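Yesenia Restrepo es historiadora y enseña historia ambiental en una universidad pública. Ha trabajado sobre lagunas desecadas, caminos de arrieros y tribunales de agua, y es autora de Jendier: un canal y sus dueños, el libro que terminó de corregir en noviembre y por el que la buscamos para esta conversación. El canal Jendier baja de las lagunas altas hasta los potreros de una antigua hacienda de la sierra central del Perú. Lo mandó construir la compañía ganadera Flevham, que ya no existe, y hoy lo administran las comunidades que riegan con él. Hablamos con ella una tarde, en su oficina, antes de una clase.

Restrepo llegó al canal por un pleito. Buscaba papeles sobre el comercio de lana y en un paquete mal rotulado encontró la queja de un pueblo al que le habían cortado el agua en plena siembra. "Yo quería saber a cuánto se vendía la arroba y terminé leyendo sobre una compuerta. La queja tenía una página y media. Lo que me llamó la atención fue que al margen alguien había escrito que el asunto ya estaba visto, y no encontré dónde se había visto."

Esa anotación la llevó a buscar el archivo de la compañía. Estaba repartido. Una parte la conservaba un estudio de abogados en Lima y otra, la más abultada, había quedado en la casa del último administrador. Fueron 800 folios los que leyó completos, además de los planos, que según dice sirven de poco porque muestran el canal que los ingenieros pensaban hacer.

"El trazo del plano pasa por encima de la quebrada, muy derecho. El canal de verdad da una vuelta larga por la ladera, y esa vuelta se la debemos a la gente del lugar. El ingeniero lo reconoce en una carta, de mala gana. Dice que los peones se negaron a cavar donde él había puesto las estacas porque ahí la tierra camina. Tenían razón. Años después la ladera se vino abajo justo en ese punto."

Le preguntamos cómo se escribe la historia de una obra cuando casi todo lo escrito viene de un solo lado. Responde que el archivo de Flevham es más indiscreto de lo que parece. Las planillas registran faltas, multas y adelantos, y en las faltas se ve el calendario agrícola de los pueblos. "Cuando en una semana falta media cuadrilla, ahí hay una siembra o una fiesta. El contador anota 'ausente' y cree que está hablando de disciplina. A mí me está contando cuándo sembraban."

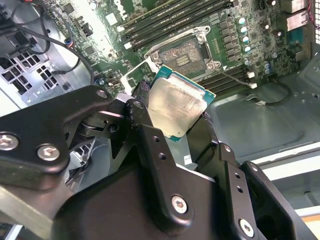

De los libros de reparto del agua quedan tres. La compañía los usó muchos años y después pasaron a la junta de regantes, que siguió escribiendo en las páginas libres. A Restrepo le interesan sobre todo por eso, porque nunca se limpiaron del todo entre un dueño y el siguiente. Hay renglones tachados bajo los nuevos, sumas a lápiz, turnos de la hacienda que se leen por debajo de los turnos comunales. Una pieza que ha trabajado conserva encima la huella del montaje anterior, como la tapa plateada de ese procesador, turbia todavía de pasta térmica vieja, y con los libros del canal pasa algo parecido. "El que tacha quiere borrar, pero deja la fecha del cambio. Si el libro hubiera sido nuevo yo no sabría en qué mes le quitaron la noche a la hacienda."

Lo de la noche merece explicación. Durante el tiempo de Flevham el agua se daba de día a los potreros y de noche a los pueblos, en turnos de doce horas. Sobre el papel era un reparto por mitades. Regar de noche en la puna significa hacerlo con helada, con la acequia a medio congelar y sin ver dónde se rompe el borde. El libro dedica un capítulo entero a esa diferencia, y es el que más discusión provocó entre los colegas que leyeron el manuscrito.

"Un lector me puso en el margen que doce horas son doce horas. Le contesté que fuera a regar a las tres de la mañana en julio y después conversábamos. No era una respuesta académica y en el libro la cambié. Puse los testimonios, puse lo que cuentan sobre las manos y los pies, puse las enfermedades que aparecen en las cartas. Pero la idea es la misma. Una cantidad igual de agua puede ser un reparto muy desigual."

Los testimonios los recogió en varias temporadas, casi siempre en las casas y casi siempre en quechua, con ayuda de Deisy Cusi, que se ocupó de las transcripciones y de buena parte de la traducción. Restrepo insiste en que el trabajo de Cusi corrigió el suyo. En el primer borrador ella traducía con la misma palabra, "turno", términos que los regantes distinguen con cuidado: el agua que toca, el agua que se presta y la que se toma sin permiso pero sin que eso se considere robo. "Deisy me devolvió las páginas marcadas de arriba abajo. Tuve que rehacer el capítulo, y salió otro capítulo."

El regante al que más se cita en el libro es Anselmo Carhuamaca. Fue repartidor en los años del traspaso, cuando la hacienda se deshizo y el canal quedó unos meses sin autoridad reconocida. Contó que en ese tiempo el agua se repartió mejor que antes y que después, porque todos tenían miedo de que la primera pelea trajera de vuelta a los abogados. Restrepo no está segura de que fuera así. Los libros de esos meses están en blanco.

"Puede ser que no se anotara porque no hacía falta. Puede ser que no se anotara porque era un desorden. Don Anselmo lo recuerda de una manera, y su vecino de chacra lo recuerda de otra. Dejé las dos versiones. Un editor me pidió que eligiera y le dije que no tenía con qué elegir."

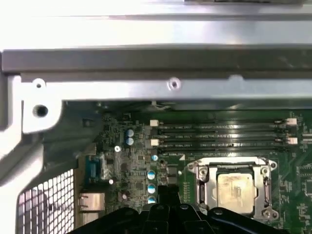
Placa base verde en el interior de un equipo de sobremesa, con el chasis metálico abierto.

Una parte de la conversación se fue en asuntos de método. El vaciado de las planillas se hizo en una hoja de cálculo que armó Jhonatan Villca, y los datos se podrán consultar en Dixit, el repositorio que publica las fuentes del proyecto. Restrepo cuenta que al comienzo desconfiaba de la idea. Temía que alguien bajara la tabla, sumara las faltas por pueblo y concluyera que unos eran más cumplidos que otros, que es lo que hacía la compañía.

Al final aceptó con una condición: que cada entrada llevara la transcripción completa del renglón, con sus tachaduras y sus dudas. Eso retrasó la publicación. También obligó a inventar una forma de escribir lo que no se lee. "Hay nombres que el escribiente oyó mal y anotó de cuatro maneras distintas. Yo no puedo decidir desde mi escritorio que es la misma persona. A veces la nieta puede, y entonces se pone que lo dijo la nieta."

Sobre la compañía tiene una opinión menos severa de lo que esperábamos. Flevham cortó el agua a los pueblos más de una vez y pagó tarde casi siempre. También mantuvo la obra. Cada año, pasadas las lluvias, mandaba limpiar el cauce y reponer las piedras, y esa rutina la heredó la junta con el mismo orden de tramos y hasta con los mismos nombres. Uno de ellos se llama Jesteck, por un capataz del que no se sabe casi nada. Los jóvenes de la zona creen que es una palabra quechua antigua.

"Me preguntaron en una presentación si yo iba a pedir que le cambiaran el nombre. ¿A título de qué? Es su canal. El tramo se llama así porque ahí trabajó ese señor y porque sus peones lo odiaban tanto que lo mencionaban todos los días. Ahora nadie lo odia y el nombre sirve para saber dónde hay que llevar la pala."

En el último capítulo el libro sale del archivo y llega a la situación actual. Las lagunas dan menos agua al final de la temporada seca, la ladera sigue moviéndose y se discute si conviene revestir el cauce con cemento. Restrepo está en contra de revestirlo entero. Sostiene que las filtraciones del canal alimentan los manantiales de más abajo, y que esos manantiales aparecen en los pleitos apenas unos años después de abierta la obra, reclamados por pueblos que antes no pedían nada en ese sitio.

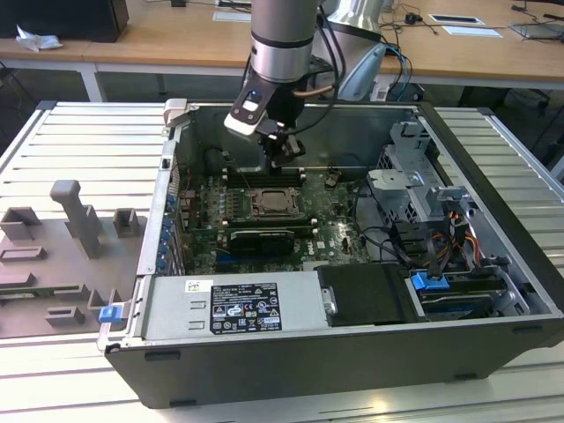

Nilton Ñahui no comparte esa conclusión y se lo ha dicho a la autora más de una vez. Opina que una historiadora puede mostrar cuándo aparecieron los reclamos, pero que de ahí a saber de dónde viene el agua de un manantial hay un trecho, y que mientras se discute la cola del canal se queda seca. Él revestiría los tramos altos cuanto antes y dejaría los bajos en tierra, a la espera de mediciones.

Restrepo admite la objeción en parte. Reconoce que sus documentos prueban una coincidencia en el tiempo y que le gustaría tener aforos. "Nilton riega en la cola y yo no riego en ninguna parte, eso lo tengo claro. Lo que pido es que antes de echar el cemento alguien lea los pleitos. Están ordenados por manantial. Se leen en una mañana."

Le queda por resolver qué hacer con los originales. El estudio de abogados ha ofrecido entregar su parte, pero quiere que vaya a una biblioteca de la capital. La junta quiere los libros de reparto en el valle, en el local comunal, donde el techo gotea. Ella prefiere que se arregle el techo. Ha escrito a las dos partes y por ahora solo le ha respondido la junta, con una carta firmada por todos los repartidores en la que piden, además, una copia impresa de los planos para colgarla en la pared.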